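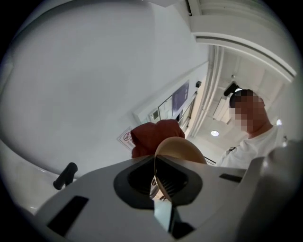
Figure 3. View from the camera on the hand-held gripper during work in a shared building, with a tan rounded object held above the dark opening in the grey housing and a rust-red cloth behind it.

3.2 Construction of the hand-held gripper

The gripper was built in the Wuldale workshop, a members' space with shared benches and a small set of printers. All parts were made or fitted there, and no step called for tools beyond those normally found in such a space. The design follows the earlier Wekach body in its general layout, with two opposed fingers and a single camera, but the housing was redrawn so that the camera mount and the finger guides form one printed part. In the Wekach version these were separate, and small shifts between them had to be corrected in software after each session.

The full tool has a mass of 647 g with the camera fitted. The fingers open to 69 mm, measured between the inner faces at mid-height. Each finger is held by two screws and can be replaced without removing the camera. The finger pads were cast in a soft rubber compound and left in the mould overnight. Pads from the first batch tore at the root and were remade with a thicker base; all results in Section 5 were obtained with the second batch.

3.3 Camera position and field of view

A wide fisheye lens was chosen so that the fingers, the held object and the room beyond could be recorded in a single view. As Figure 3 shows, the housing takes up the lower portion of the image, and the corners fall outside the image circle and are black. These corners carry no information and were masked before training. A finger close to the lens is out of focus, but its outline remains large enough to be followed by the width tracker.

The wide view has a cost. Straight edges near the rim, such as the door frame at the upper right of the figure, appear strongly curved, and the calibration must hold well out towards the edge of the image. We used the Montoya calibration routine with a printed target placed at 30 positions. Residual error was greatest at the rim and was not reduced by adding further positions. Lighting was left as found in each room, and ceiling lights were allowed to enter the view. Exposure was fixed at the start of a session and not altered until its end.

3.4 Recording procedure

Recordings were made in 8 sessions between June and November 2022. Before each session the operator closed the fingers fully, opened them to the stop and closed them again, which gave the tracker its two end values. Sessions in which the end values differed from the bench measurement by more than 2 per cent were set aside and repeated after the finger screws had been tightened.

Faces were obscured before the recordings were passed to the Kultel training code. Obscured regions were kept in the input, as removing whole clips would have biased the set towards empty rooms. The effect of this choice on the learned policy was not tested separately and is taken up again in Section 6.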